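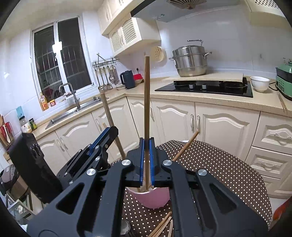
Kitchen at Rees Street, Ellgate

The kitchen is L-shaped, with cream cabinets and a beige countertop that turns the corner. The sink sits under the window. The round table has a dark brown cloth with white polka dots, and we use it for sorting cutlery.

Chopsticks go in the pink holder. The rest is put away by type. 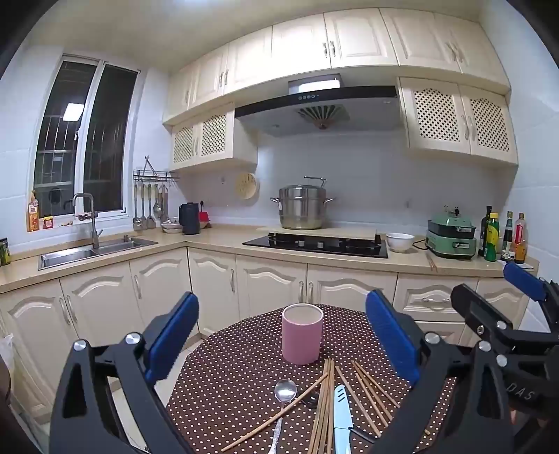
Spoons and forks belong in the top drawer. The light blue knife with the black handle is kept apart from them. Ladles and spatulas hang on the metal rack by the window, above the kettle.

More rooms are listed under Ellgate.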